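Buying 3D models and brush packs: your questions

Do I need a paid brush pack to start sculpting?
No. Most beginners use five or six of the brushes that came with the program. Atska sells a set of 300, and I'd be surprised if anyone has opened them all.

Are "game-ready" models ready for a game?
Sometimes. The label means whatever the seller wants it to mean. Ask for the polygon count and a picture of the wireframe before you pay.

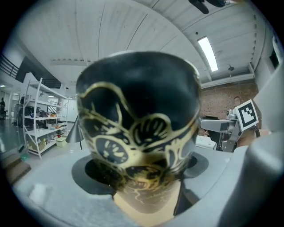

If the seller only sends glossy renders, I'd keep my money. Good lighting hides bad topology very well.

Is the Kedar bundle worth £29?
For the textures, maybe. The base meshes looked much like the free ones to me, and Laurențiu Filip, who tested it for us, found two with holes in them.

Can I use scanned objects in paid work?
Read the licence. Cesholm's pages say "royalty free" in large letters and put the limits on client work much lower down. An old date on the original doesn't settle it either: a vase from 1895 may be out of copyright while the scan comes with terms of its own. 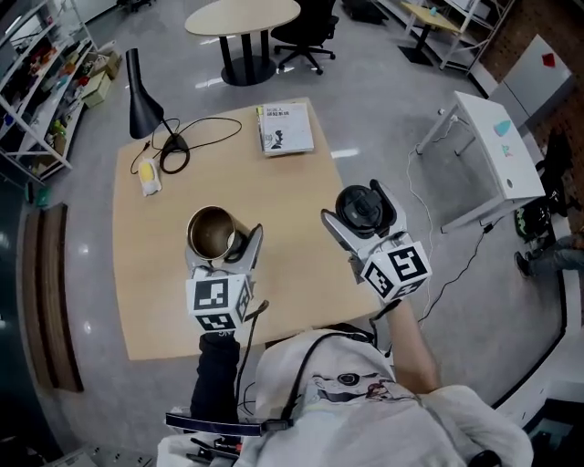 Stainless steel cup held over a light-wood table.

Will a course get me a job?
I doubt it. Sânziana Pîrvu hires artists and looks at portfolios first. Certificates come a long way down her list.

Do you take money from sellers?
No. Corrections go to Veronica Gavrilă.

Last checked: May 5, 2022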